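About Ravdale Heritage Studies

Ravdale Heritage Studies is a small independent school for people who look after old buildings, local archives and community museums. Faustine Joly and Meinir Ellis opened it in two rented rooms above the former Kubíček printing works, and we still teach there.

We run four courses a year, starting in September. They cover collections care, oral history, building recording, and interpretation for visitors. Each course takes up to 50 students, most of whom study part-time while working at a museum or historic site.

Keisha Greenberg leads the building recording course. Josiane Arnaud teaches oral history and manages our sound archive, which holds 159 interviews with former mill and rail workers. Our library has roughly 2,100 books and reports. Members of the public can use it by appointment, mornings only.

Students on the collections course spend three weeks at the Grimonau museum stores. Travel from the school is included in the fee.

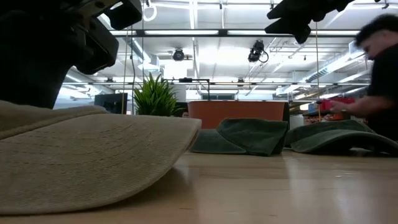 Do I need a degree to apply?
Most of our courses have no formal entry requirement. We ask for a short letter about your work or interests and one reference.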